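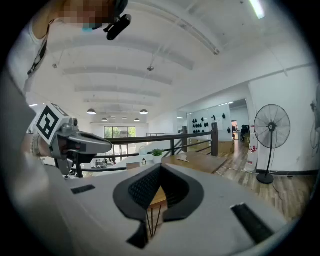
Marker cube on its mount, upstairs room at Osero.

Home | Vacancies | Contact
Print this page | E-mail to a friend

GRIPPER BENCH TECHNICIAN (part-time), Osero, Manevcombe

Posted March 11, 2026

Wanted, someone to look after our hand-held grippers. Start June, sooner if you can. 11 hours a week, mornings mostly, some give on that.

The job: keep the sets working. Before each session you check the jaws, pads and finger strips, wipe the lenses, make sure the marker cubes sit square and havent worked loose. Then a calibration run with whoever is on that day. Anything that fails goes on the bench with a tag. Worn pads get changed after 100 sessions or when they look bad, whichever is first. Write it in the log. Please write it in the log.

Also headsets, cables, charging. Cables are most of it if we're being fair.

You will need
- steady hands, small screwdrivers, own glasses if you use them
- some repair background (bikes, cameras, sewing machines, all fine)
- to be OK with stairs, bench is on the upper floor
- no coding. Helpful but no
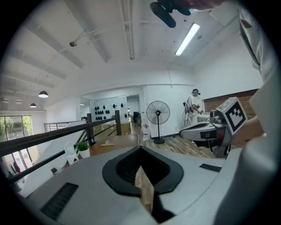
Grippers and headset in use. Marker faces outward, keep it clean.

Training is 7 mornings, paid, mostly on taking a jaw apart and getting it back together in under 90 minutes. After that you'd share the rota with the Drurnley bench and cover for them when they are short. Travel between the two is paid. Spares come from Venter, you would be doing the ordering aswell.

Fixed contract to begin with, we'd hope to extend.

To apply: one page, what you've mended and how it went. No CV needed at this stage. Marked for Marietjie Masilela, drop it at the Osero front desk or use the contact form. Short chat, then an hour on the bench with a gripper that has something wrong with it.

Comments (7) | Shares (11)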